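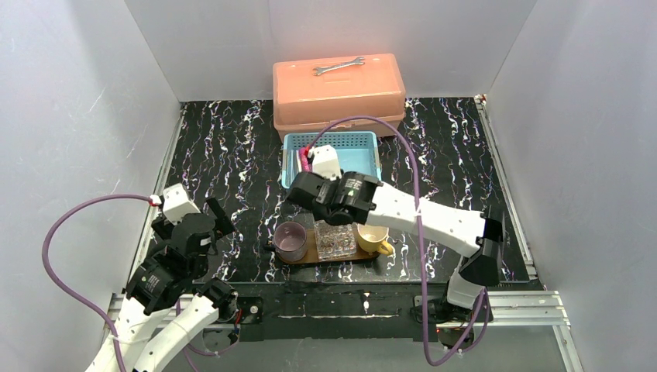 Progress report, Lundgren tidy storage project
For: Nasteo grants desk
Jan 1, 2023

Sorry this is short on polish, wanted it in before the office fills up again.

Where we are

Sorting stage done. Tool side done. Small household side about half way. Glass and odds and ends, just started. Overall I'd call it on schedule except for labels, see further down.

Total on the master list is now 837 items. That's everything that came over from the Stilten building and got a line in the spreadsheet. Another 97 set aside as "no home yet". Mostly things that don't belong to any kit, single lids, odd glassware, a few things we can't put a name to. Will go through them again before anything gets tossed.

Tools

Pink toolbox stays as the main one for the loan shelf. Rounded lid, so nothing should live on top of it long term, but the silver open-end wrench keeps ending up there. Have asked for wrenches to go inside at close of day. People like being able to see it I think. May just give it a hook.

Hand tools all wiped down and matched to the loan cards. Two cards missing, rewritten from memory, please dont hold us to the dates on those.

Baskets

The perforated ones are the winner. Light blue for things in use, you can see through the holes well enough to know if theres anything in there without pulling it off the shelf. Tried solid bins at the start and things sat in the bottom for weeks. Would like to move the rest of the small stuff to the perforated type, cost is inside the original budget line, no extra ask.

One request from the people using them: smaller holes for the sewing kit basket. Pins. Fair enough. Looking at a liner.

Trays

Went back and forth on this. The brown wooden tray with the rounded ends works for table items, a handful of things in a row and carry it over in one go. The lavender cup and the clear glass block with the speckles are on it right now. Glass was the thing I worried most about in the first plan (all of it was going in a drawer, bad idea) and trays seem to fix that. Only one tray in regular use so far. Would want more before we call this part finished.

Open question is what to do about cups in general. Stack or not stack. Not stacking takes up a lot of shelf. Leaning toward not stacking the thin ones.

Labels

Behind. Hurkano sent the first batch and the adhesive lifts off the wood, fine on plastic. They've agreed to replace. Ordered 1,024 in total becuase that was the pack size, so even with the bad ones we have plenty for plastic. Wood gets tie-on tags for now. Ugly but they stay put.

Color on labels dropped. Too many of the containers are already a color (pink, light blue, purple) and a second color code on top was confusing everyone including me. Plain white with black text.

Money

Spent to date is under plan. Baskets came in lower than quoted, labels same as quoted, tags came out of petty cash. Spreadsheet attached separately, tab 2 is the one you want, ignore tab 1, that's the old version. No change requested to the total. Would like to shift what's left on bins over to trays if thats ok. Need a yes in writing before I order.

Next

Finish household side
Second pass on the no home yet pile
Tray order, once approved
Replacement labels when they show up
Loan shelf open to Stilten groups, aiming for May

Risks, such as they are: shelf space, and the label delay if it drags. Neither one stops the work.

Will send the full item list with the next report. Call if the tray thing needs discussing, easier than email.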